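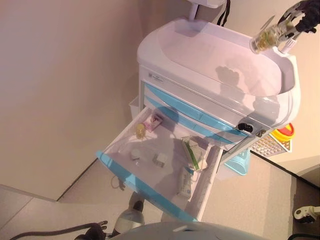
A white cart with a tray top and drawers.

I replaced my phone last week, and I'm still a little annoyed about it. The old one was four years old and did everything I asked. Then the battery started dying at lunchtime, and the shop at Esuvgate wanted so much to open it up that the woman at the counter more or less walked me over to the new ones herself.

So I paid 1,189 for a Stilutari that does what my old phone did. The camera is better, I'll give it that (my dog looks fantastic). Everything else is in a slightly different place, and I keep turning on the flashlight when I want the volume.

My friend Indrek Kalniņš thinks I'm being a grump. He buys the new model every June, sells the last one to his cousin, and says it works out cheaper than my way. I've seen his math and I have doubts about the cousin. But he does enjoy it! He watches the launch events with snacks. I used to do that too, back when a new phone could do something the old one flat out couldn't, like find you on a map or hold more than a handful of songs.

What I'd like now is pretty dull. Sell me a phone with a battery I can swap at the kitchen table, and promise me updates for as long as the thing turns on. De Graaf makes one that comes close, for 980, and I almost bought it - then I read that the spare batteries were out of stock until who knows when. Kind of defeats the purpose.

I get why the big makers don't want to go there. If I keep a phone for eight years, that's one sale where they used to get three or four. Fine, charge me for the updates then. I'd pay a few bucks a month and never complain, or at least not in public. I already pay for two music services because I can't remember the password to cancel the first one.

The old phone is in a drawer. It still turns on if I leave it plugged in, and last night I used it to set an alarm.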